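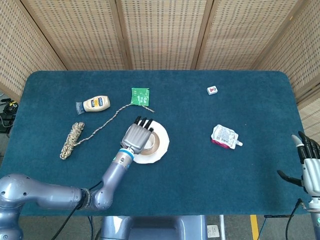
The planner had been arguing with itself since lunch, and I was losing patience with both sides of it. "Try the tape again," Mirjam said, so I hit replay, and the left hand started down toward the plate one more time. Terkeso (that's our grasp stack, Vignesh named it and won't say why) gave me a score, dropped it, then gave me the same score with a minus sign in front.

"It thinks the plate is part of the tape," I said.

"It thinks you're part of the tape."

I scrolled back through the log and there it was at line 3666 — the segmenter merging two masks, very sure of itself, and the planner politely asking for a grip wide enough for both. I split them by hand, cut the replan timeout to 300 milliseconds and held my breath like that does anything. The fingers twitched.

Mirjam pulled up a chair. "If it lifts, you tell Verena. If it doesn't, I'm going home."

"You said that in October!"

"And I went home."

I typed the command, read it over twice, and pressed Enter.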